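The Last Bus to Hosenley

The bus dropped her at the wrong end of Hosenley at a quarter past six, and she walked the rest with the suitcase bumping against her leg. Her aunt's apartment was over the old Zwane shoe store. The key was under the third brick, where the letter said it would be.

Inside it smelled of floor wax. There was a bed, a chair, a kitchen with one window, and on the counter an envelope with her name on it. She put off opening it. She had been putting things off since Monday, when the lawyer called to say the apartment was hers, along with $2,580 and whatever was in the cupboards.

She was hungry, so she looked in the cupboards first. Her aunt had written to her once a month for years, and most of the letters were about supper.
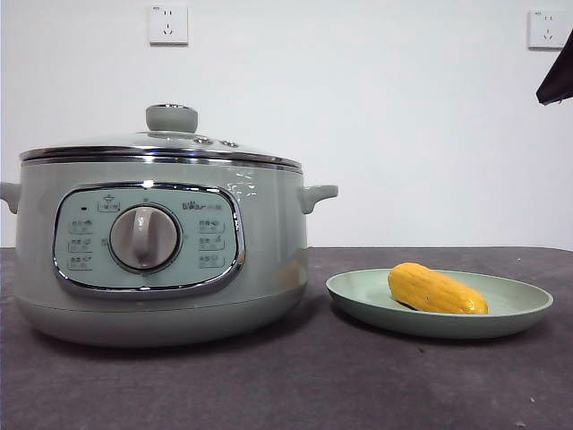

Corn for one, and the green pot with its glass lid.

She ate standing at the window. Across the street a man was pulling down the shutter at Brirnesetti, the bakery her aunt had complained about in every letter. The rolls were too hard, the girl at the register was rude, the coffee tasted like pennies. Her aunt had gone there every morning anyway.

At seven she opened the envelope. There was no letter in it, only a bus ticket, one way, Hosenley to the coast. It had been bought in May and never used.

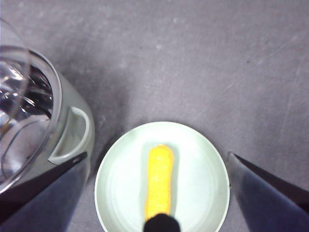 She turned it over. On the back her aunt had written "179 steps from the door to the stop. I have walked it 2 times with the bag."

She read that and sat down in the chair. She tried to picture her aunt on the sidewalk with a packed bag, getting as far as the bench and turning around. Then doing it again, on some other day, in the same good coat. None of the letters had said a word about it. They had said the corn was sweet this year and the neighbors were loud.

Downstairs somebody tried the door of the shoe store, found it locked, and went away.

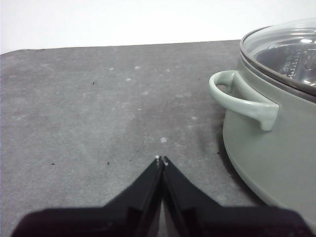
The pot stayed out on the gray table.

She slept in her clothes. In the morning she put on her shoes and went down with the suitcase - she hadn't unpacked it - and counted. She got 184, but her aunt had been taller.

The bench was cold. When the bus came the driver opened the door and waited, and she asked him how long a ticket was good for.

"Let me see it," he said, and she held it out to him.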